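**Bench notes: what the arm changed at Sindora**

1. Thread on our pick-and-place bench, for those who asked what the job is like now. I run the late shift in the test room at Sindora. We check handling routines on a play-size kitchen before anything goes to a full-size one. Opinions mine.

2. Before the arm, resets and trials were both done by hand. One person moved the pieces, one person wrote down the result, and you swapped when your wrists complained. Nine of us on the rota, including two part-timers.

3. The arm now does the moving. We do the setting out, the watching and the logging. The logging has grown. The old sheet had four columns, the new form (called Gostia, don't ask) has a page per trial with a free text box at the bottom.

4. Most of the task set is pot work. Piece in, piece out, piece moved from one side to the other. It looks trivial until you try to write down what counts as done.

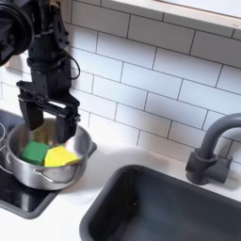 Are there fewer people on the bench than before? The rota is still nine, but a shift that used to need two people now needs one, and the second person has been moved to reviewing logs.

5. That last part is the real change and it went through with very little discussion. Reviewing is seated work, on a screen, in a different room. Some people wanted it. Some had chosen the bench specifically to avoid a desk.

6. Isamu Miyazaki wrote the first version of the review rules. His definition of a clean placement is one sentence and has survived every revision. The definition of a failed placement is now a page and a half.

7. Start states are where most of my time goes. Each trial has a reference picture and the pieces have to match it closely enough that two reviewers would agree. Yellow leaning on green is a different start from yellow beside green. I used to think this was fussy. Then I spent a Thursday comparing runs where it had been ignored.

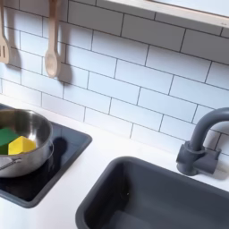
*Green and yellow in the pot, arm out of view.*

8. We passed 3,966 logged trials in August. By hand we would have been at a fraction of that. I'm not disputing the throughput. I'm saying every one of those trials has a human setting out at the front and a human reading at the back, and the planning spreadsheet has a cell for neither.

9. Setting out takes longer when the pieces are odd shapes. Blocks are quick. The play food is slow: anything leafy or wedge-shaped can settle several ways and the reference only allows one.
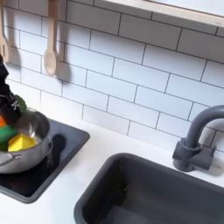 *Mixed load: yellow, green and orange pieces, gripper at the rim.*

10. Breaks. With two on the bench you covered for each other. With one, the arm stops when you stop, and the stop is logged as idle time with your initials on it. We raised this. Idle time during breaks is now tagged separately, and the tag is switched on by hand, so people forget it.

11. Training used to be a morning of standing next to someone. It's now 20 minutes of standing next to someone and a long document called Pinesness. The document is decent. It doesn't cover what you pick up from watching the second person, such as how far to lean in before you put your own shadow over the pot.

12. Agreement between reviewers sits at almost 85 per cent. The rest goes to a third reader. Management reads that figure as a training issue. My view is that a fair share of the disagreements are real ambiguities in the task wording, and the fix is in the wording.

 - "In the pot" is fine.
 - "At the bottom of the pot" is not fine if one piece is propped on another.
 - "Next to" should be retired.

13. One for the wording argument. Compare the yellow piece with the green one and tell me whether you'd log it as "beside" or "against". I've seen both given for starts like this.
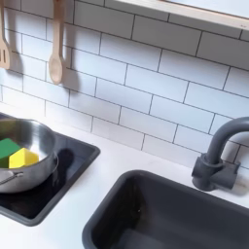

14. What I'd ask for, if anyone above me reads these: put setting-out time in the plan. Rotate bench and review weekly, so the people judging the logs have handled the pieces recently. Let the bench operator edit the task wording, with a record of the edit.

15. Baptista (our sister site, same bench layout) already rotates. Their operators tell me the desk days are dull and the bench days are better for it. They also keep a paper notebook by the bench for oddities the form has no box for. We started one last week.

16. Replies may be slow, I'm on lates until the end of the month. Questions about the form go to Isamu. Questions about the break tag, please ask your shift lead, mine has heard enough from me.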